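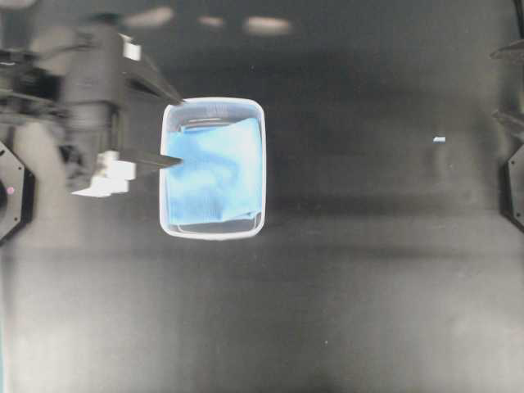 Who takes the Vergara final? The model gives it to Treleria, 2 goals to nil, in 103 of 200 runs.

The analyst logged the result Wednesday and reran it with Jilasau's keeper rated lower. The count did not move. She checked the input file, all 2,562 rows, and found one player listed for both clubs: Andis, a left back retired since February. She deleted him from Jilasau. Treleria lost every run. She restored the row, saved the file and sent the first forecast to the league office at 6 p.m.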